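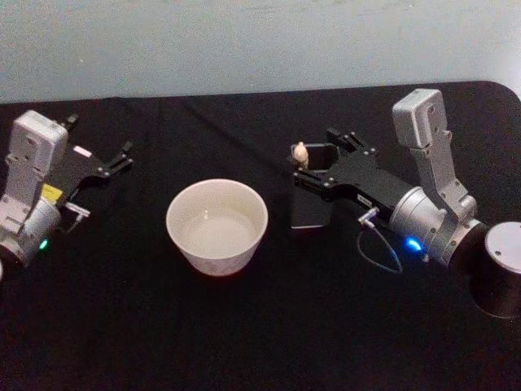

My friend Zahira Rahman has a rule for our corner of the Letden workshop: if you can't make the thing work with a bowl and a piece of cloth, you don't get to talk about making it fold laundry. I complained about that rule for most of the spring. I wanted to do socks!

So a bowl it was. We built the pair of arms up slowly, mostly in the evenings, after I'd put the kids to bed and she'd closed the bike shop. My share of the bill came to $280, and $129 of that was a power supply I bought twice (don't ask, I reversed the leads on the first one). The black cloth was Zahira's idea too. Our old bare tabletop threw so much glare that I'd spent a whole evening chasing a bug that was really just a shiny spot.

What I hadn't expected was how much I'd care about the small stuff. Where does the bowl go? How hard do you squeeze? I had the grip force set way too high at first, and Gráinne Sheehan, who runs the laser cutter at Letden, wandered over and told me I was treating it like a stuck jar lid. I turned it down that night. 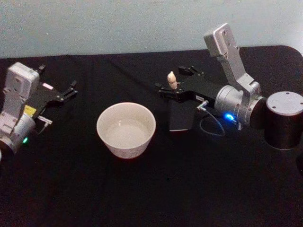 Water makes you careful, too. We only pour it part way up the bowl, and I still keep a towel over my shoulder like a nervous bartender. I've got a notebook of roughly 200 tries by now, with a lot of swearing in the margins, and I read back through it in May on the bus home. The early pages are all about the motors. Then the notes get pickier: which fingertip, what angle, how slow is slow enough.

Zahira says we can start on socks when the notebook is full. I've got 2 pages left, and I've been writing very small things in very big letters.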